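**Ticket 620 - Cloths snag on basket rim, white board moves on table**

Opened: 07/09/2026
Reported by: Nithin Kulkarni
Area: folding table, carpeted room
Priority: low
Status: closed, one item left open

**Problem**

When a cloth goes into the green woven basket, it often does not go down completely. One corner stays on the rim and the rest hangs outside, over the front wall. If someone then picks up the basket by the handle slot, the cloth comes along under the hand and falls to the carpet. It was washed already, so it must be washed again, which is annoying for everybody on the roster.

Second problem, maybe connected: the white board slides on the wooden table when the basket is pushed toward the wall side. I noticed it in May for the first time but did not write it down then, sorry.

**What I checked**

1. Basket rim. I passed my finger along all four sides. The weave is tight and I found one rough end near the front corner, on the inside. I trimmed it with nail scissors. Snagging is less, but not gone.
2. Type of cloth. The thin tea towels from Filtach go in without trouble. The thicker blue-grey ones catch more. They are softer and the folds spread when you let go.
3. Amount in basket. With 6 cloths inside there is no issue. With 8 the top one always sits above the rim, whatever I do. So part of this is simply that the basket is too full.
4. Washing. I tried a batch without fabric softener. No difference that I could see, so please go back to the normal way.

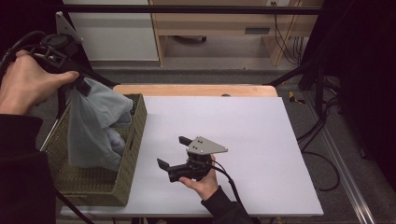 *Blue-grey cloth over the near rim of the basket, lower part past the front wall.*

After this I tried lowering the cloth from directly over the middle of the basket and not from the side. It works better if the cloth is first folded in three. If it is only held by one point it opens on the way down and the lower flap finds the rim again.

**The board**

I lifted the board and wiped the table under it. There was a lot of fine lint, probably this made it slippery. I put a piece of Grodex anti-slip mat, 200 mm wide, under the middle and pushed hard on the basket from the side. The board stayed. Please do not glue it, we need to take it off for cleaning.

**Comment from Espinoza (stores)**

We have one more basket of the same size, colour is a bit darker. Do you want it? There is also a bigger one from Mirnix but the rim is wire and I think it will catch worse.

**Reply, Nithin**

Yes please, the same size one. The wire one no, thank you. I will put the thick cloths in one basket and the tea towels in the other.

**Resolution**

- Rough end on rim trimmed.
- Maximum 6 thick cloths per basket, folded in three.
- Anti-slip mat under the board. Wipe off lint when the board is lifted.
- Still open: second basket to be brought from stores - I will close this line myself when it arrives.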